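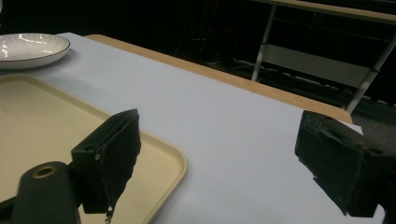 Chapter 3
Setting the Table: Meals, Manners, and the Rules of Shared Food

By the end of this chapter, students should be able to explain why meals follow rules, describe how table customs have changed in Europe and North America since the Middle Ages, and use the terms meal pattern, place setting, service style, and commensality in their own writing.

We use cookies to improve your reading experience. By continuing to browse, you agree to our cookie policy. Accept | Manage settings

3.1 Why Study Meals?

Every human society eats, and no known society eats without rules. Some of these rules are written down, as in the seating plan for a state dinner. Most are learned in childhood and are seldom put into words. A guest who begins before the host, takes the last portion, or leaves the table early may break a rule that no one present could state exactly, yet everyone present will notice.

Scholars who study food once gave most of their attention to what people ate. They counted calories, traced the spread of crops, and recorded the prices of grain and meat. These subjects remain important and were the concern of Chapters 1 and 2. The present chapter turns to a different question: how is food shared once it has been grown, bought, and cooked? The answer involves furniture, dishes, clocks, family roles, and ideas about cleanliness and respect.

The word commensality means eating at the same table. It comes from the Latin word mensa, or table. To share a table is to accept, at least for the length of the meal, a certain bond with the others who sit there. For this reason many peoples have placed limits on who may eat with whom. Servants and masters, children and adults, and members of different faiths have all, at various times, been fed apart.

3.2 The Meal as a Pattern

A meal has a structure. In many American households today, an evening meal is expected to have a main dish with one or more side dishes, and something sweet, if served, comes last. Few diners would be pleased to receive the same foods in the reverse order, although the nutritional value would be the same. This expected order is called a meal pattern.

Meal patterns differ from place to place and change over time. In colonial New England, the largest meal of the day was commonly eaten near noon. As more people came to work at a distance from home during the nineteenth century, the main meal moved to the evening, and the midday meal became smaller and colder. The word "dinner" followed the main meal to its new hour in many families, while in others, especially on farms, it stayed at noon well into the twentieth century.

Patterns also vary within a single week or year. A holiday meal is recognized as such partly through foods that are not served on ordinary days and partly through the use of dishes, cloths, and rooms that are kept for the occasion.

3.3 From the Shared Bowl to the Single Plate

At a medieval banquet in western Europe, two diners often shared one bowl and sometimes one cup. Solid food was placed on a trencher, which was at first a thick slice of stale bread and later a flat piece of wood. Guests brought their own knives. Spoons were supplied for soups and stews, and the fingers did the rest of the work.

The individual plate came into general use slowly. It appeared first among the wealthy, in silver or pewter, and reached ordinary homes as pottery became cheaper. By the late eighteenth century, English factories were selling matched sets of glazed earthenware to middle-class buyers on both sides of the Atlantic. The table fork followed a similar path. It was known in Italy long before it was accepted in England, where early users were mocked for their delicate habits.

These changes did more than alter the look of the table. A person with a separate plate, fork, and glass has a small area that others are not expected to enter. Reaching across it becomes rude. Some historians have connected this development to a wider growth in the idea of privacy, which also shaped bedrooms, letters, and clothing. Others are more cautious – they note that shared dishes remained common in many respectable homes long after separate plates could be bought cheaply.

3.4 Styles of Service

The way food reaches the diner is known as the service style. Under the older system, called service à la française, many dishes were set out together and diners helped themselves and their neighbors. Under service à la russe, which spread in the nineteenth century, dishes were brought in one after another and offered to each guest. The newer system kept food hotter, but it required more servants, more time, and far more tableware.

Family service, in which serving dishes are passed from hand to hand, and buffet service, in which diners walk to the food, are both common today. Cafeteria service developed in the United States as cities filled with workers who had little time to eat at midday.

Case Study: The Boarding Table at Postau

The house rules of a boarding establishment in the lakeside town of Postau show how closely a shared table could be managed. Ottar Lindholm, who owned the house, posted a single sheet beside the dining room door. Breakfast was at 7 and was not held for late risers. Boarders kept the same chairs from one September to the next, and a new boarder took the chair farthest from the stove. Bread could be taken freely, but meat was served by the owner, who began with the boarder of longest standing. Conversation about rent was forbidden until the dishes had been cleared.

As you read the sections that follow, consider which of these rules protected the food supply, which protected the peace of the household, and which expressed rank. Several did more than one of these things at once. Section 3.5 takes up the question of rank directly, beginning with the seating of guests at formal dinners.

Share this chapter | 90 shares | 3 comments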